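Reading time: 2 min

Section 6. Recording Daily Doses and Symptoms

The Drutix diary is supplied to every person enrolled in the Sernusia tablet study. Complete this section before taking the first tablet.

6.1 Starting the diary

1. Switch on the diary and wait for the start page.
2. Enter the participant number printed on the inside cover of your study booklet.
3. Select the time at which you will take your tablet each day.
4. Press Save. The word "Ready" is displayed.

Note: Participants are not told whether their tablets contain an active ingredient. Study staff cannot answer this question by telephone.

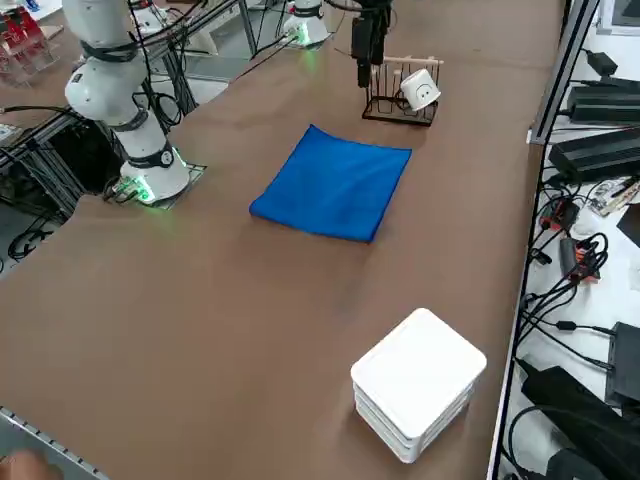 Figure 6. Two arms at the table, with wooden rack.

6.2 Making an entry

1. Take the tablet with a full glass of water.
2. Open the diary and press Dose Taken.
3. Rate your symptoms from 0 (none) to 10 (severe).
4. List any other medicine taken that day, including vitamins and herbal products.
5. Press Send.

Caution: Do not take a second tablet to make up for a missed dose. Press Dose Missed and continue at the usual time on the next day.

Caution: Do not stop a prescribed medicine without speaking to your own doctor. In an emergency, call your local emergency number first and complete the diary later.

6.3 Messages

1351: Entry not sent. Move closer to the Jellora base unit and press Send again.
2052: Memory full. The diary stores 2000 entries. Return it to the study office for replacement.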